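About Staston Counselling

Staston Counselling is a private practice offering sleep assessment and cognitive behavioural therapy for insomnia (CBT-I) to adults. Programs are delivered in person or by secure video.

The practice is owned by two registered psychologists, Orsolya Fülöp and Kagiso Mokoena. Each new client is assigned to one of them for the full length of treatment. Intake and scheduling are handled by Geum-ok Wi.

A standard program consists of seven sessions. The first covers history, current medication and shift patterns. Clients keep a sleep diary between sessions, and the prescribed time in bed is recalculated from it at each visit.

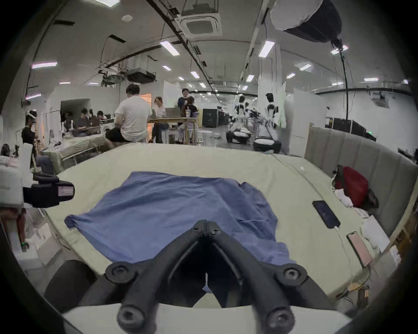 Fees and referrals

A doctor's referral is not required, though some extended health plans will not reimburse without one. Receipts show the psychologist's registration number. Cancellations need one full business day's notice - missed sessions are billed at the full rate.

Suspected sleep apnea is not treated at the practice. Those clients are referred back to their family doctor for testing, and their program resumes once results are available.

Office: Unit 608, Fekete Centre. Evening appointments end at 8 p.m.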